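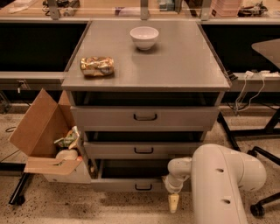 Drawer cabinet station, bowl and gold foil package on top, arm at the bottom drawer.

February, Thursday
Danilo Macaraeg

Trial of the Stirnovus household-task kit, vendor Felell. License expires end of month, so notes need to be in before then.

Setup: grey three-drawer cabinet, black U handles in one column. Bowl and foil package on the top surface. Cardboard box on the floor at the left side. Kit software 5, default grip profile.

Ran 70 drawer cycles before lunch, 19 faults. Most of the faults are on the bottom drawer. The handle sits near the floor, and the planner brings the elbow in low, then stalls on its own clearance check. Top drawer gave no faults. Middle drawer gave two, both on closing.

Foil package: segmentation loses the edge when the overhead lights are on. Dimmed the row over the bench and the mask held. The manual says nothing on reflective wrap. Bowl is handled fine with the stock profile.

Log export stops at 992 lines and drops the rest without a warning. Split the run in two as a workaround. Reported to Felell, ticket open.

Calibration took almost an hour, against ten minutes on the Brostlow kit. Repeat after moving the base is shorter.

To do: raise base height, rerun bottom drawer only. Ask for price without the support plan.

Comments

Estela Gaete: Same line limit on the Aquino bench. Write to binary and convert afterward.

Danilo Macaraeg: Will try it on the rerun.

Estela Gaete: Which clearance margin did you use? Default is too wide for low handles.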